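November

Woke at 3 again and lay there until the heating came on. I have stopped fighting it. I read a few pages of the library book, could not have told you what was in them, and got up to make tea.

It is 100 days since Dad died. I only know because Aishwarya Shenoy, who runs the bereavement group in Taltedport, asked us each to say how long it had been, and I had worked it out on the bus. One man said 1,098 days. He said it quietly and looked at his shoes. I had thought three years would be far enough away to stop counting.

There were eight of us tonight. We talked about clothes, and what to do with them. Morfudd Rees has kept her husband's coats on the hooks in the hall and moves them every so often so they don't get dusty on the shoulders. I said I had bagged up Dad's shirts in the first week and took them to the charity shop, all but the green check one, and that I regret it. Aishwarya didn't say it was fine. She asked what I'd have done with them, and I didn't know.
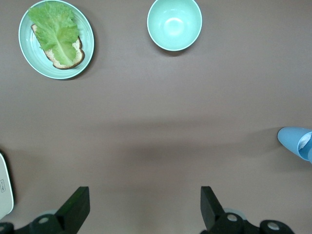

Rang the pension people at Nigatu before lunch. They want another copy of the death certificate, the third they have asked for. The girl was polite. She called him "the member" all the way through, and then at the end she said she was sorry about my dad, and I had to put the phone down on the worktop for a minute.

Olora came round at four with the box from his shed. Mostly screws, a Voma radio with no back on it, two tape measures, and a notebook of what he'd planted and when. The last entry is leeks. She wanted me to have the notebook and I wanted her to have it, so it has gone in the dresser drawer for now – we can argue about it at Christmas.

Still not written to his cousin. The card is on the table with the stamp on. I have got as far as her name.

Bed at ten. Rain on the back windows.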